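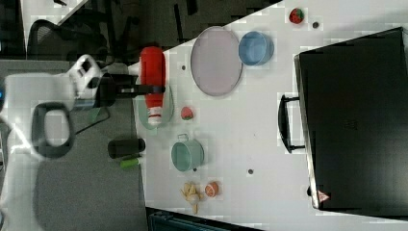

People who sell toy food like to say it teaches children to eat well. Does it? I'm not so sure. A toy strawberry is red with a green top, the same as a real one, and after that it stops being any help. You can't smell it. It won't go squashy if you forget it for a week. The two strawberries on this white table share it with a saucepan, but no cook would lay half an orange next to something that might be garlic or might be ginger. Which is it? With real ones, you could find out with one sniff.

Toy food can teach you some things, though. It's good for sorting. Try putting all the fruit on one plate and all the vegetables in a bowl, then see if anyone at home disagrees with you. (Somebody always argues about tomatoes.) It's good for setting a table too, as you can drop a toy orange 20 times and it will still do for pudding.

What about the boxes that say "learn to cook"? The Lekus play kitchen set has 12 pieces and says exactly that on the lid. I tried it out in Furkville last November and learned how to put a lid on a pan. Real cooking has heat, time and measuring in it. If a recipe wants 200 grams of flour and you tip in 800, you get a brick. If you tip too much pretend flour into a pretend pan, your pretend cake is perfect - and that should make you suspicious.

So here is a test you can do yourself. Choose a piece of toy food and find the real thing in a shop or in your kitchen. Write down what is the same and what is different. Ask a grown-up to cut the real one open, and look for seeds or skin or juice. Then decide whether the box was telling the truth.

Last checked 14/05/2021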